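Plimance Juegos
8 abr 2021

Abro hilo sobre la segunda edición de Gallardo: qué cambia en el reglamento, qué cambia en los componentes y qué pasa con quienes tienen la primera.

El mazo de rutas pasa de 52 a 72 cartas. Las nuevas llevan un punto gris en la esquina inferior izquierda del anverso. El reverso es idéntico, se pueden barajar con las antiguas sin problema.

Fase de mercado: el jugador inicial ya no roba primero. Se roba en orden inverso de puntuación y los empates los resuelve la posición en el marcador de influencia (ficha inferior gana).

La carta "Aduana" queda así: "Paga 2 monedas o descarta una ruta completa". En la primera edición ponía "una ruta", y en el foro hay partidas resueltas de las dos maneras. Una ruta incompleta no sirve para pagar.

El límite de mano sube a 9 cartas. Se comprueba al final del turno propio, nunca durante el de otro jugador.

Modo solitario: el autómata Ivby usa ahora un mazo propio de 33 cartas. Ya no hay que separar cartas del mazo general antes de empezar. Si Ivby no puede ejecutar la acción superior, ejecuta la inferior. Si tampoco puede, avanza una casilla en influencia y descarta.

Ivby no paga Aduana. Sí cuenta como jugador a efectos de mayorías.

Componentes. El inserto de Grident admite cartas enfundadas en formato estándar, pero con fundas gruesas la tapa queda levantada unos milímetros. Está comunicado al fabricante y no va a cambiar en esta tirada.

El tablero mantiene medidas. Se corrige la conexión entre los dos puertos del sur, que en la primera edición aparecía como fluvial y es terrestre.
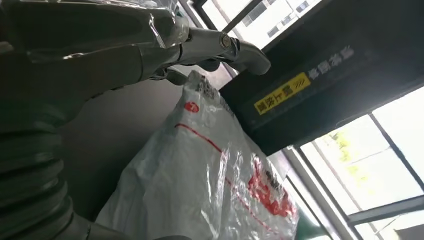
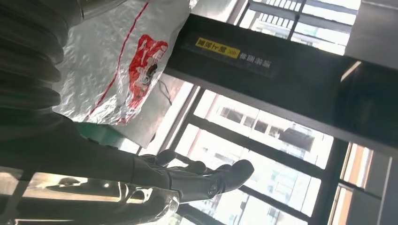 Kit de actualización para la primera edición: cartas nuevas, mazo de Ivby, hoja de erratas y una pegatina para el tramo del sur. No incluye inserto.

El kit se pide junto con cualquier otro pedido, indicándolo en el campo de observaciones. Si lo pedís suelto se cobra solo el envío.

No hace falta mandar foto de la caja. Basta el código impreso en la última página del reglamento - el que empieza por G1.

El reglamento en PDF está subido en la ficha del juego. Es la versión que va a imprenta, salvo el índice, que está pendiente de repaginar.

Las tiendas reciben en agosto. Los pedidos directos salen antes si la imprenta cumple, y de momento va en plazo.

Corrección al post del mercado: el orden inverso de puntuación se aplica desde la segunda ronda. En la primera se roba en el sentido de las agujas del reloj.

Dudas de reglas, en respuesta a este hilo. Las de envíos, por correo, con el número de pedido en el asunto.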